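About us

Larkach is a small workshop for the repair and care of gripper tools and small robot cells. Salamatu Adeyemi started it with one bench, and today we look after 30 machines in Tarkley.

Every gripper gets the same service. We clean the pivot pins, check the linkage arms for play and change the finger pads when the ribs are worn. After this we close the fingers 80 times and write the result in the machine's book. The owner keeps the book.
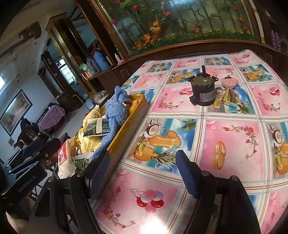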